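Forum > General Talk > Cars and Driving
Thread: Selling the old wagon or keeping it for parts?

dunmore_kev
4 Mar 2019
My wife and I have had the same wagon since before our daughter was born. It has a bad head gasket and the shop on Herkthorpe Road wants 1698 to fix it. Chowdhury Motors offered me 600 as it sits. I already have a second one, same model, same color, that runs fine. Do I take the 600, or park it behind the garage and pull parts as I need them? My dad would say keep it. He had five cars in the yard at one point and drove two of them. 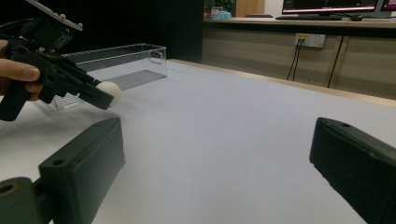
pilar77
Take the money. I kept a parts car for years and used a window switch and one mirror off it. The rest of the time I mowed around it. If you want the small stuff, pull it first, bag it, and label the bags. I sort mine on a plain white tabletop so the little screws show up, then they go in the drawers in the basement. Door clips, switches, the dome light, the knobs. Ask Chowdhury first if the 600 still stands with those gone.

Kamrul Khan
Disagree with the above. Window switch for that wagon is 90 new if you can find one. A whole door is a lot more. If he plans to drive the other one for years then the parts car pays for itself. I have done it twice.

pilar77
Twice with the same model?

Kamrul Khan
No, a pickup and a sedan. Same idea though.

dunmore_kev
The running one has 857 miles on a rebuilt transmission, so I do plan to keep it a while. The problem is the town. They sent my neighbor a letter in November over an unregistered van.

regis_c
That settles it for me. Check the rule before you do anything else. Where I live you get one unregistered car and it has to be under a cover or behind a fence. Some towns don't allow any.

Also 1698 sounds high. Did they say whether the head needs machining? If that's included it's a fair price. If it isn't I would get a second quote.
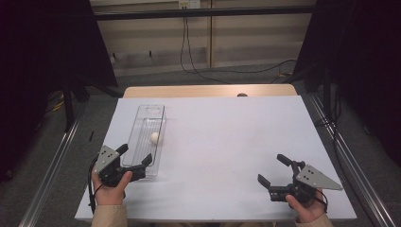

And if you do sell, take the good tires off and put your worn ones on. Tell the buyer you did it, obviously.

Régis Charpentier

dunmore_kev
They didn't say anything about machining. I'll call and ask.

tallboy_mn
I used Gestix to list mine and got more than the dealer offered, but it took a month and a lot of people asking if it was still available. One guy wanted to trade me a Skoltari trailer.

Kamrul Khan
I would have taken the trailer.

pilar77
Of course you would.

dunmore_kev
Update. Machining is not in the quote, that would be extra. So the repair is out. Town says one unregistered vehicle is OK if it can't be seen from the street, and behind my garage it can't. My wife says it can be seen from the kitchen – she is leaning toward the 600. I'm going to pull the switches and the mirrors this week and see how I feel about it after that.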